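작업 노트, 10월 / 핸드헬드 그리퍼 수집 절차 개정 2판 적용

Zamer 셀 옆 작업대에서 진행. 목적은 Hamdan 쪽에서 받은 수집 규칙 초안을 우리 절차서와 맞추고, 충돌하는 항목을 정리하는 것. 초안은 항목이 많은데 실제로 작업자가 지켜야 하는 것은 절반 정도이고 나머지는 후처리 담당이 볼 내용이다. 두 문서로 나누기로 함.

1. 마커 카드
카드 면이 휘거나 들뜬 상태로 시작하지 않는다. 교체 후에는 반드시 재보정. 지난번 Floltier 배치에서 재보정 없이 이어 간 세션이 있었고 178번 에피소드부터 좌표가 틀어져 전부 폐기했다. 교체 기록은 장비 대장에만 적고 있었는데 세션 로그에도 같이 적는 것으로 변경.

2. 조명과 반사
무광이 아닌 상판에서는 천장등 반사가 물체 가까이 걸리는 경우가 많다. 초안은 "반사 없을 것"으로만 되어 있어 판정 기준이 못 된다. 우리 쪽 문구: 반사 영역이 목표 물체 또는 마커와 겹치면 물체 위치를 옮기고, 겹치지 않으면 그대로 진행. 블라인드는 세션 중간에 조작 금지.

3. 물체 배치
초기 위치는 매 에피소드 변경. 병류는 뚜껑을 잠근 상태로 쓰고 내용물 유무를 로그에 기입. 라벨 방향은 고정하지 않는다. 작업면에 예비 패드나 공구를 둘 때는 물체 목록에 올린다. 목록에 없는 물건이 나오면 검수에서 반려.

4. 작업자
헤드 마운트 장치는 착용 후 고개를 숙인 자세에서 한 번 더 조인다. 선 자세에서만 맞추면 몸을 숙일 때 흘러내린다. 연속 착용은 62분을 넘기지 않음. 얼굴이 잡힌 영상은 모자이크 처리 전에는 공용 저장소에 올리지 않는다. 이 항목은 예외 없음.

5. 양손 작업
그리퍼 두 대의 시각 동기를 세션 시작과 종료 시 각각 확인. 시작 때만 확인하면 드리프트를 못 잡는다. 초안의 허용 오차는 프레임 단위인데 우리 로그는 ms 단위라 환산표를 붙여야 함. 손가락은 완전히 연 상태에서 시작하고 완전히 연 상태로 끝낸다. 중간에 손을 바꿔 쥐면 해당 에피소드는 무효 표시 후 다시 한다. 삭제하지 말 것.

6. 검수
한 배치 300개 에피소드. Grellham 절차는 무작위 표본 검수인데 이번 배치는 전수로 간다. 절차서가 바뀐 첫 배치이고 반려 사유 코드도 아직 확정이 아니다. 코드 중 "가림"과 "시야 이탈"은 사람마다 다르게 찍고 있어 정의를 다시 쓸 것.

남은 것
- 반사 항목 문구를 Hamdan에 회신
- 세션 로그 양식에 마커 교체 칸 추가
- 환산표 작성, 5번 항목 뒤에 첨부
- 패드 마모 기준 미정. 현재는 육안 판정이고 수치 기준 없음. 마모 패드와 새 패드로 같은 동작을 비교한 뒤 결정

패드 비교는 같은 작업대, 같은 병으로 하고 결과는 다음 장에 이어서 적음.

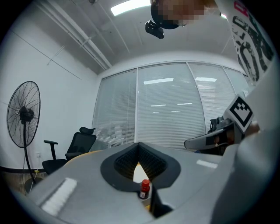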